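Present: Vilja Tikkanen (chair), Tapio Halonen (minutes), Margaret, Desh, Colleen, Rob P., Rob W., Anneli, young Isaac from the high school program
Apologies: Joan, the Savolainen family (away at the lake)
Date: June 6, 2019, upstairs room at the hall, start 7:05 pm

## 1. Last minutes

Accepted with one fix. The February minutes had the choir down for "two songs and a polka". It was three songs and a polka, and they were wonderful. Moved Colleen, seconded Desh.

## 2. Midsummer supper and dance

Lots to be happy with here! Vilja reported that we have sold 391 tickets, a record for this club by a long way, and the phone is still ringing. The fire limit for the hall and marquee together is higher than that, but the kitchen would like us to stop at 400 and the kitchen gets what the kitchen wants.

Menu as agreed: new potatoes with dill, salmon from Borkari, rye bread, cucumber salad, strawberry cake. Anneli has tried the Borkari salmon both ways and says the hot-smoked is the one. General agreement after samples went around (thank you Anneli, the plate came back clean). Vegetarian option is the beet patties. Rob W. asked if there could be more mustard than last year. There will be more mustard.

Band is Preleo, four players with accordion and fiddle. They start at eight and will play a full set of old tango and humppa before the break, then anything people shout for. Margaret heard them in Thunder Bay and says her feet hurt for two days after.

- Bonfire permit: in hand, Desh has the paper copy
- Marquee goes up Friday afternoon, bring gloves
- Birch branches for the doorway: Rob P. and his trailer
- Parking in the school field, Isaac and friends to direct cars in the orange vests

Desh raised the weather. Vilja's view is that it rained in three of the last five years and we danced anyway -- carried by applause.

## 3. Money

Balance in the general account is $2,153 after paying the marquee deposit. Supper should bring in well over its costs if the bar does what it usually does. The $300 donation from the Ruro bakery arrived on Monday and a thank-you card went around the table for signing. Colleen suggested we also give them a free line in the newsletter. Agreed.

Tapio asked for receipts to be handed in within the month, with a name on the back. Napkins, tape, ice, all of it.

## 4. Newsletter

Summer issue is coming together beautifully. Colleen has a two-page piece on the old sauna at the point, with memories from members who helped haul the logs, and it's the best thing we've run in ages. Isaac is doing the layout this time and has brought in a cleaner font and a proper back page for the kids' puzzles.

Deadline for everything else is the week after Midsummer. Recipes especially welcome. If your grandmother's cardamom bun recipe says "flour until it's right", send it like that.

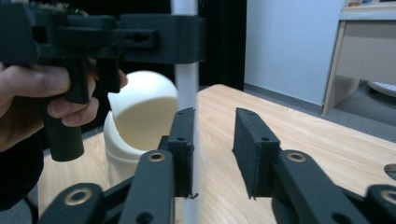 ## 5. Language classes

Seventeen people finished the winter beginners' course and nearly all of them want to go on! Anneli is delighted and so are we. She will run Beginners 2 on Tuesday evenings in the fall, and a conversation table with coffee for anyone who'd like to practise.

New textbooks needed. Margaret to get a price before the next meeting.

## 6. Other business

The big coffee urn is leaking from the tap again. Rob P. will take it home and look at the washer.

Lost property: one green cardigan, one child's rubber boot (left), a very nice pie dish with no name. See Tapio.

## 7. Next meeting

First week after the holidays, same room. Desh is bringing the pulla. Closed 8:40 pm.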